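Chapter 6

Keeping Track of Stock

In this chapter
6.1 What counts as stock
6.2 The stock record
6.3 Reorder points
6.4 Stocktaking
6.5 Slow and dead stock
Review problems

Carola Böttcher opened a small hardware and homewares shop called Lalura with one long wall of shelves and a storeroom at the back. For the first few months she ordered by eye. If a shelf looked thin, she rang the supplier. By August the shop had three times as many cupboard hinges as it could sell in a year, and it had run out of picture hooks twice. The hinges were paid for. The picture hooks would have sold, and the customers who wanted them went up the road.

Most small businesses meet some version of this problem. Money spent on goods that sit in a storeroom can't be used to pay wages or rent, and goods that aren't there can't be sold. This chapter deals with the ordinary methods used to stay between the two. None of them needs special software, although we look at a simple spreadsheet layout in Section 6.2.

You should have read Chapter 4 before starting, as we use the terms cost price, selling price and gross margin without defining them again.

6.1 What counts as stock

Stock is anything a business holds in order to sell it, or in order to make something it will sell. A bakery's flour is stock. So are the loaves on the counter. The oven is equipment, and the paper in the office printer is a supply used in running the place. The same object can fall into different groups depending on who owns it: a desk is stock to a furniture dealer and equipment to an accountant.

It is usual to split stock into raw materials, work in progress and finished goods. A retailer like Lalura has only the last of these. A manufacturer has all three, and has to decide at what point an item moves from one group to the next. Caldeira, a maker of garden benches, treats timber as raw material until the first cut. After that it is work in progress until the bench has been oiled and labelled.

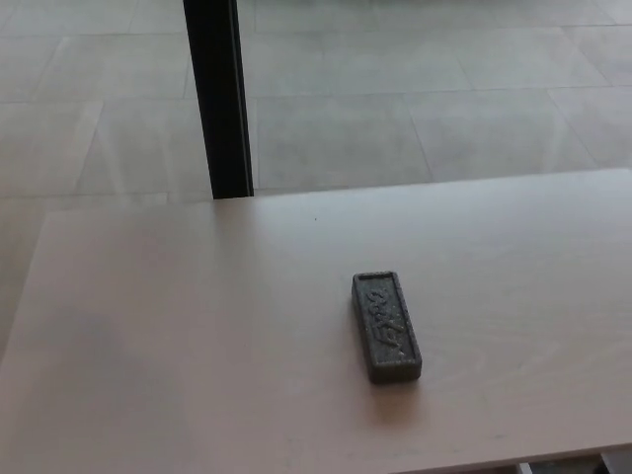 Does an item have to be on the premises to count as stock?
Ownership decides the matter, wherever the item happens to be. Goods that have been bought and are still on a truck usually belong to the buyer once the terms of sale say so, and goods left in a shop on consignment still belong to the person who left them.

Consignment causes more errors than any other part of the topic. Dušan Vaněk supplies Lalura with hand-turned bowls, and the shop pays him only when one sells. The bowls stand on the same shelves as everything else, but they must be left out of the stock total. Carola keeps them on a separate page of the record – a sensible habit even when there are only a few.

6.2 The stock record

A stock record has one line for each kind of item. At the least, the line shows a stock code, a short description, the cost price, the quantity on hand and the supplier. Suppose item 3411 is a brass cabinet knob. The shop starts the month with 150 knobs, receives a delivery of 200 and sells 70. The closing quantity is 150 + 200 – 70, or 280.

This figure is called the book quantity. It is what the shelf should hold if every delivery and sale has been entered correctly. Breakages, theft and plain miscounting mean that the shelf may hold something else, and Section 6.4 explains how the difference is found and recorded.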